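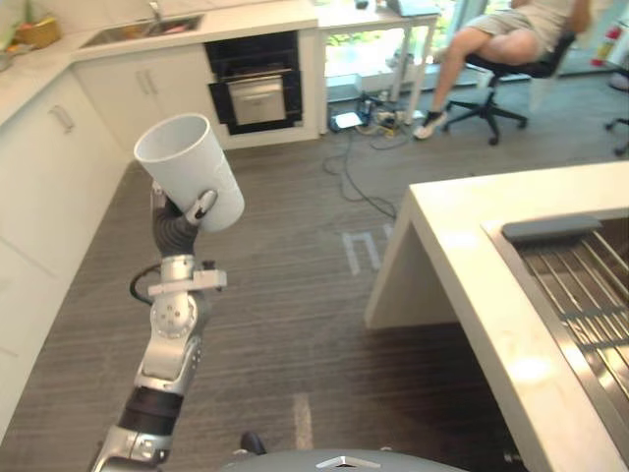
A multi-fingered hand holding a white cup in our test kitchen.

About Zurside

Zurside is a small testing company for robot hands, arms and cameras. We do not build robots and we do not sell them. Our customers send us the parts they are thinking of buying, and we try them side by side, on the same tasks and with the same objects, and write down what we find.

We started in Fomholm with two people and one arm, in a room that had been a printing shop. The first order was from a maker of kitchen equipment, who wanted to know if a gripper with three fingers was worth the higher price for picking up cups and bowls. The answer took us six weeks. Today we could do the same comparison in a few days, mostly thanks to Wovau, our own software for planning and recording the trials.

What we test

Most of our work is with grippers. We compare simple two-finger models, suction cups and hands with many fingers. The objects are things from daily life: cups, lids, sponges, door handles, bags of rice. A plain cup is harder than many customers expect. The hand must close enough to hold it and still leave the opening free, and the wrist has to keep a good angle the whole time.

We also test arms and controllers, for example how well an arm repeats the same movement after a long day, and how the controller reacts when the network is slow. Camera tests are the newest part. We started them in June and the list of models is still short.

Our rooms

The test kitchen has cabinets, an oven and sinks at normal household height, and we did not change them for the robots. The second room, which we call Durán, is for shelves and boxes. Customers may visit both. Friday is the best day for this, as we try to keep it free from long trials.

How we report

Every trial gets a number, also the failed ones. The last report we sent out closed with trial 3808. A customer receives the full table, the videos and a short text in everyday words. We do not give stars or prizes, and we take no money from manufacturers for a better place in a comparison - this was asked of us more than once.

If you have a gripper you are not sure of, please write to us and tell us what it should pick up.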